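Flastis wants its robots to pull old office computers apart and put them back together, and it wants people to teach them by steering. At the Wesham workshop an operator works the arm by remote control, and every move is saved as a lesson. The pitch says 40 lessons per part will do. I have my doubts.
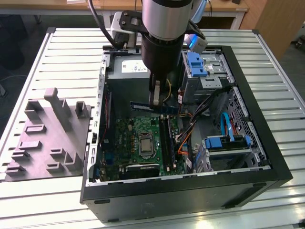
Mumley, a reader who repairs PCs, wrote to say that seating memory is all feel, and a saved path has no thumbs.

I agree. A stick of RAM is the easy sell, though, so I asked about the awkward parts.
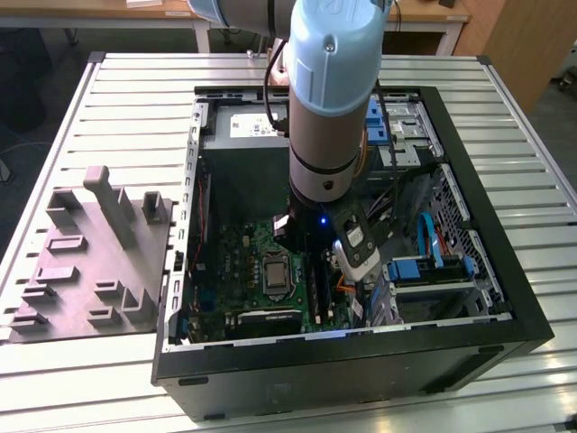
## Small stuff

Steering a gripper by hand is slow. One operator told me she gave up on 13 tries before lunch.
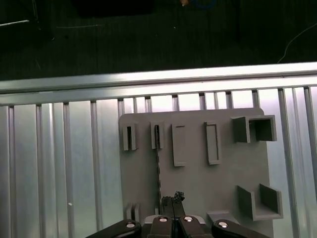 ## Two arms, more trouble

Long parts have to clear the edge of the case and still meet their slots.

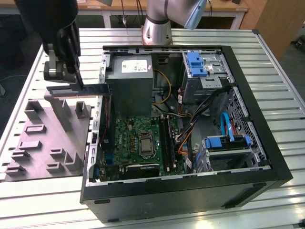 ## What Flastis won't say

A second site in Cáceres opens in November. I asked how the trained robots do on a computer they haven't met, and got a brochure.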